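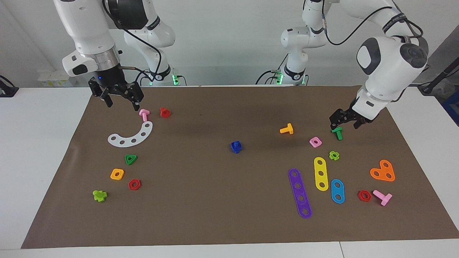 Two-arm cell at the start of a trial, left gripper over the green bolt.

Home Browse Tags Unanswered Log in

Grasp success drops when both arms pick from one shared sheet. Is my comparison valid?

Posted by gagnon_bench, December 19, 2019

I am trying to reproduce the bimanual picking result from the Clullus report. The parts are plastic construction-toy bolts, nuts and perforated strips, scattered on brown paper over a white table. Each arm has a parallel two-fingered gripper. A pick counts as a success if the part is held clear of the paper for 2 seconds.

With one arm active I get results close to the report. With both arms active, success falls clearly for the flat parts (the strips, the heart-shaped plate) and hardly at all for the upright bolts. I have logged 1409 attempts, of which 254 were with both arms moving.

The report scatters the parts by hand and assigns each one to the nearer arm. I do the same. In the layout shown, the right half of the sheet holds all three straight strips and the heart plate, while the left half has the white arc, some nuts and a pink bolt standing head up. The middle is nearly empty apart from the dark blue cube nut and a bolt on its side.

Is the drop a real effect of two-arm operation, or have I set up the test badly? I can post the planner settings if they matter.

falent_cell
Reputation 9

I think your comparison mixes two things. If parts go to the nearer arm, then each arm gets whatever happened to land on its side. In your layout the left arm gets nearly all the flat parts, and flat parts are hard for a parallel gripper. The fingers have to close on a thin edge and usually touch the paper first. The single-arm runs draw from the whole sheet, so the mix of parts is different.

Before blaming the second arm I would do the following.

Split the log by part type and compare like with like. Bolts against bolts, strips against strips.

Then split by arm. If the left arm is also worse on strips when it works alone, the cause is calibration or table height and has nothing to do with two arms.

Record the distance from each target to its nearest neighbour. Three strips lying side by side leave little room for an open finger between them. A planner that avoids neighbours will choose a worse grasp angle, and the log will show only a failed pick.

For the main test, fix a set of layouts and run every one of them three ways: left only, right only, both. Leave out parts that one arm cannot reach. Analyse the results as matched sets. Your 254 two-arm attempts may be enough for the bolts, but I doubt they are enough for each flat part separately. The number of layouts matters more than the number of attempts, as attempts on one scatter are not independent.

Also check whether the paper moves. If one arm presses down and drags the sheet, the other arm is working from an old position estimate. Bolts standing up tolerate a few millimetres of error. A strip gripped across its width does too, but one gripped near its end does not. Tape the corners and run it again.

clullus_reader

Had the same thing. Try slower speed on both arms, it helped us. Also new finger pads.

gadville_lab

Agree with falent_cell on matched layouts. One addition: decide beforehand what happens when an arm stops to let the other pass. We counted these stops as failures for months, and they made up most of our gap. They should be a separate outcome, with the time lost reported next to the success rate.

On the speed suggestion, change it in the single-arm runs as well or the comparison is lost.

For scattering, we photograph each layout from the fixed camera, then overlay that picture on the live view when resetting. It is tedious but the parts end up close to where they were. Note which way up each bolt is. Standing and lying bolts should be listed as different items in the results table, even when they are the same part.

Related threads
Choosing a success criterion for tabletop picking
Paper or bare table under small plastic parts?
Gadville layout sheets, second set
Depth noise on thin perforated strips
How to report aborted motions in two-arm trials
Falent wrist calibration drifts after restart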